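# The storage bin will not save you

I have now read the same advice in four different magazines, and all of it ends at the checkout.
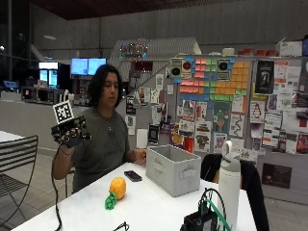 ## What the tidy people are selling

The argument goes like this. Your house is a mess, a messy house makes you tired, and you would be less tired if everything you owned lived in a fabric bin. Gray is popular. Ilura, the home store that opened in Inberg two years ago, has a whole wall of them, and in August the line at the register ran back past the candles.

I bought six. I filled them in one afternoon and felt wonderful until Thursday, when I needed the tape measure. It was in a bin. I didn't know which one. Before the bins it had been on the kitchen windowsill, where it looked terrible and where I could find it in the dark.

The magazines have an answer to this: labels. Then you need a label maker, and a drawer for the label maker, and the patience to print a new label every time the contents change. They always change. I have a bin marked BATTERIES with one glove in it.

## About that survey

Fans of this stuff like to bring up the Kalniņš survey, which asked 2,662 households whether they felt calmer after "a storage reset." Most said yes. I would like to know when they were asked. If somebody had called me on that first evening I'd have said yes too, and probably offered to come to their house and do theirs. Nobody seems to have called back in the spring.

I'd also like to know what got thrown out first. My guess is that most of the calm comes from the trip to the dump, and the bins take the credit. A dump run costs 25 in our town if you borrow the truck. It doesn't photograph well.

## The garage in Brerkumholm

Heino Kairys ran a repair shop in Brerkumholm for 23 years, and by magazine standards it was a disgrace. Coffee cans, cigar boxes, nails driven straight into the wall with things hanging off them. He could put his hand on any washer you named while talking to you about something else. When his daughter took over she bought matching drawers for the lot, and he spent his last months there opening them one after another, swearing.

She says it's better for customers. Maybe it is. People do like a clean counter, and I'm told sales are up, though a new sign and longer hours went in that same month, so take your pick.

I don't think everybody should live like Heino. Some people do well with bins - my sister has them in every closet and has never lost a passport. But she was like that at nine, with shoeboxes. The bins didn't do it.

So before you spend the money, try leaving things where you already look for them. Put the scissors where you keep going to find the scissors. If that means a bowl of junk by the front door, get a bigger bowl.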